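Wivard Rubberized Floor Paint, Gray

A one-coat floor paint for sheds, garages, workshops and that corner of the basement you have been calling a workshop. Auer has mixed it to the same recipe since 1981, which tells you either that it's very good or that we're slow to change. It comes in one gray. We tried a second gray in June and customers returned it for being the wrong gray.

One can covers 540 square feet, or less if you paint the way Tamer Awwad in our warehouse does. Sweep first. Paint toward the door. 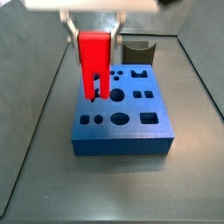 Bright colors show up well against gray.

Dry to walk on in 20 hours. Dogs have their own views on this and we can't refund paws.

Not for use on decks, boats or bathtubs. Please stop asking about bathtubs.

Item no. 2960. Sold by the can, lid opener not included. For pallet orders, write to Liesl Danzer at the sales desk, who would like your zip code in the first email.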